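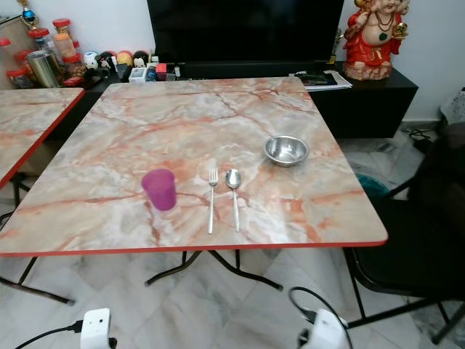 机上の四点:樹脂製のコップ、フォーク、スプーン、ステンレスのボウル

Nimell 卓上把持キットを家庭の食器で評価する

2022年3月5日

Nallerの卓上把持キット、Nimellを購入したので評価結果を書く。構成は深度カメラ、演算ボックス、平行グリッパの交換爪、それらをまとめる設定ソフトKokis。アーム本体は含まれず、対応機種を自分で用意する。筆者は以前から使っている小型の六軸アームに取り付けた。貸出品ではなく自費で買っており、Nallerとの利害関係はない。

結論を先に書くと、不透明でつやのない物体を扱うなら導入は楽で、食器を扱うなら追加の作業を覚悟したほうがよい。製品ページの作例は木製ブロックや紙箱が中心で、その範囲であれば記載どおりに動く。手元の用途は配膳と下膳の補助なので、以下はほぼ食器の話になる。

開梱と取り付け

カメラの固定具は天板に挟むクランプ式と、アームの手首に付けるブラケットの二種類が同梱される。今回は手首側を使った。ブラケットのねじ穴は長穴で、取り付け角度に少し遊びがある。調整には便利だが、締め付けが甘いと運転中にずれる。一度これでキャリブレーションをやり直すことになった。ねじの締め付けトルクはマニュアルに記載がない。

ケーブルは演算ボックスからカメラまで一本で、給電も兼ねる。コネクタがL字で、手首を大きく回すと根元に負荷がかかる向きに出る。ストレート型の市販ケーブルに替えたところ、問題なく認識した。保証の対象になるかは確認していない。

交換爪はゴム面の幅広タイプと、先端が薄いタイプの二組。どちらもねじ止めで、運転中の自動交換には対応しない。薄いほうはフォークやスプーンの柄を天板から拾うのに必要になる。コップとボウルは幅広のほうが安定するため、混在した作業では片方を妥協する。筆者は薄いほうに滑り止めのテープを貼って通した。

Kokisでの設定

Kokisはブラウザから操作する。演算ボックスと同じネットワークにつなぎ、表示されたアドレスを開くだけでよく、専用アプリのインストールは要らない。画面の日本語化は途中までで、エラーの詳細は英語のまま出る。意味は取れるが、ログの検索語が言語設定によって変わるのは困る。筆者は結局、全体を英語表示に戻した。

手眼キャリブレーションは付属の格子板を天板に置き、指示された姿勢を順に取らせる。姿勢は自動生成で、アームの可動範囲を事前に正しく入れておけば放置できる。範囲を広めに申告すると途中で停止し、最初からになる。途中再開の機能がないのは不満である。

作業面の登録では、天板の四隅をカメラで見せて平面を当てはめる。柄の強い天板でも平面推定そのものは安定していた。問題は照り返しのほうで、光沢のある天板に照明が映り込むと、その部分の深度が抜ける。Kokisは抜けた領域を作業禁止として扱うため、何も置いていない場所に置けない、という挙動になる。設定の奥に「欠損を平面で補間」という項目があり、これを有効にすると解消する。初期値は無効。安全側に倒した設計と理解できるが、作業面の登録画面に出しておいてほしい。

対象物の登録

物体の登録は、同梱のモデルから選ぶ方法と、自分で撮影して追加する方法がある。同梱モデルのカテゴリには「カップ」「ボウル」「カトラリー」があり、フォークとスプーンは後者に一括される。区別が必要ならラベルを追加して学習し直すことになり、このときに使うのがOralという別契約の学習サービスである。料金は最小プランで月額ほぼ2000円。撮影した画像を送り、輪郭を確認して戻すと、更新済みのモデルが演算ボックスに配信される。

輪郭の確認作業は、自動で引かれた線を人が直す方式になっている。フォークの歯の間が埋まって出てくることが多く、最初は律儀に一本ずつ直していた。把持点の計算に使われるのは柄の部分だけなので、歯の形は結果に影響しない。サポートに問い合わせたところ、担当のLamai Chareonsukさんから同じ趣旨の回答があり、直さなくてよいとのことだった。回答は翌日に届き、内容も具体的で、この点の印象は良い。マニュアルに書いてあれば問い合わせ自体が不要だったとは思う。

画像が外部に送られる点は人によって気になるだろう。Oralには送信前に作業面の外を塗りつぶすオプションがあり、筆者は常時有効にしている。塗りつぶしは登録した平面の範囲で切られるので、背の高い物は上が欠けることがある。その場合は平面の余白を広げる。

評価方法

対象はコップ、フォーク、スプーン、ボウルの四点。それぞれを天板上に置き、指定した物を一つ把持して所定の位置へ移すまでを一回とした。途中で落とす、別の物をつかむ、把持点が見つからず停止する、のいずれかを失敗と数える。置き方は毎回変えたが、重ねることはしていない。フォークとスプーンは、並べて平行に置いた場合と離した場合の両方を含む。

試行は全部で121回、失敗は22回だった。Oralで追加学習したモデルを使い、前述の補間を有効にした状態での数字である。条件を統一するため、途中で設定は変えていない。切りの悪い回数なのは、最後の組の途中でアームが過熱警告を出して止まり、そこで打ち切ったためである。キットの責任ではないので、その回は集計から外した。

失敗の内訳

いちばん多かったのはボウルの失敗で、全体の半分を超える。磨かれた内面の反射で深度が乱れ、底の位置が天板より下に出る。縁が丸めてあるボウルでは縁の上面だけは比較的きれいに取れるので、把持方法を「縁をつまむ」に固定すれば失敗は減るはずだが、Kokisの自動選択は中心を上から覆う姿勢を好む。手動で固定する設定は物体ごとにあり、今回の評価では既定値のままにした。

次がコップ。半透明の樹脂は深度センサの苦手な対象で、側面がほとんど点群にならない回があった。Nimellはカラー画像の輪郭から円筒を当てはめて補う。この補完はよくできており、縁が広がったテーパー形状でも、傾きの見積もりはおおむね妥当だった。失敗は主に高さの誤りで、爪が縁に当たって倒すというもの。色の濃い樹脂と薄い樹脂では差が出そうだが、今回は桃色のもの一つでしか試していない。完全に透明なグラスについては、製品の仕様で対象外とされている。

フォークとスプーンは予想より良かった。離して置いた場合の失敗はごくわずかで、平行に並べた場合に取り違えが出る。追加学習前の同梱モデルでは二本をまとめて一つの物体と見なすことがあり、そのときは二本の間をつかみにいく。学習後、この挙動は再現していない。スプーンの皿の部分は反射が強いものの、把持に使うのは柄なので実害はなかった。柄が天板に密着する形状のものは、薄い爪でも拾いにくい。爪を天板に軽く押し当ててから閉じる「接触後把持」を使うと改善する。ただし天板に傷が付く可能性がある。筆者は爪の先に薄い樹脂フィルムを巻いている。

動作速度

一回の認識から把持計画までの待ち時間は、体感できる程度にはある。人が手で片付けるのと比べれば当然遅い。連続運転では、搬送中に次の物体の認識を先行させる設定が使え、待ちはかなり隠れる。この設定では手首のカメラが天板を見ていない時間に前回の画像を流用するため、途中で誰かが物を動かすと空振りする。家庭で人と同時に作業させるなら無効にしておくべきだろう。

演算ボックスはファン付きで、負荷が上がると音が変わる。居間に置くと気になる種類の音だった。棚の中に入れると吸気が足りずに性能を落とすので、置き場所は開放された床か机の上になる。ACアダプタは本体と別体で、差込部の横幅が広い。隣の口をふさぐタイプなので、間隔の空いた電源タップを用意しておくとよい。

ソフトウェアの更新

購入後に一度更新があり、物体ごとの把持力の上限が設定できるようになった。樹脂のコップには有用で、以前は強くつかんで変形させることがあった。更新するとキャリブレーション結果は引き継がれるが、欠損の補間設定は初期値に戻った。更新後に動作がおかしいと感じたら、まずそこを見るとよい。

リリースノートによれば、次の更新は6月の予定で、反射面の扱いに手が入るという。内容次第では、同じ四点、同じ手順で取り直す。評価に使った配置の一覧は表計算のファイルで保存してある。

購入を検討している人へ

アームをすでに持っていて、認識と把持計画を自作したくない場合には妥当な選択肢だと思う。自作経験があるなら、カメラと交換爪だけを単体で買えるので、そちらのほうが安く済む。Oralの契約は必須ではなく、カトラリーを区別しない用途なら同梱モデルで足りる。学習済みモデルは解約後も演算ボックスに残り、そのまま使える。再学習だけができなくなる。

筆者はしばらく契約を続け、ボウルの把持を縁に固定した状態で試す。爪のゴム面は消耗品扱いで、替えの単品販売は始まっていない。在庫の問い合わせには「準備中」との返答だった。

追記:長穴ブラケットのずれについて。ばね座金を入れてからは再発していない。付属のねじは短めなので、座金を足すなら少し長いものに替えること。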